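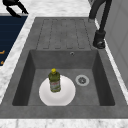
The December meeting of the Hongate Shoe and Accessory Circle opened at 7 pm with the matter of the Lelis capsule, which has now been on the agenda longer than most of our members' shoes have been in fashion. Keith Harawira (chair) reported that the Trirnivari studio has sent a third round of colours for the clog. Two are green. The one everybody liked is a mottled charcoal grey, much like a sink with a speckled drainboard, and Cameron Tapsell proposed that the four long grooves in such a drainboard would also do very well across the toe. Keith asked for it to be minuted that he had been joking when he first said "kitchen". Grey carried, grooves to be sampled.

Apologies
Received from the Hovland branch, who were at a trunk show and said so at some length.

Minutes of last meeting
Agreed, after "mule" was corrected to "mule (shoe)" in item 4.

Lelis capsule: numbers
Studio minimum is 242 pairs. Pre-orders stand at 100, of which 19 are for a size we are not making. Cameron felt this was a strong start. Keith felt it was a start. Agreed to ask Lelis whether the minimum can be split across both heel heights.
Action: Cameron to write to Lelis, politely this time.

Spring window at Hovland
Theme to be "Restraint". Cameron's sketch has a feathered canopy, nine mannequins and a swing. Sent back for a further look at the theme.
Action: Cameron to lose the swing. He asked if he could keep the canopy. Left open.

Handbag swap
Well attended. One clutch remains unclaimed, and its handle has been found separately. Keith has both at home and would like not to.

Any other business
A member asked whether the dress code for meetings still applies. It does. There was a short silence while people looked at Keith's sandals.

Closed at 9.15 pm. Next meeting in the same room, with samples if Trirnivari post them in time.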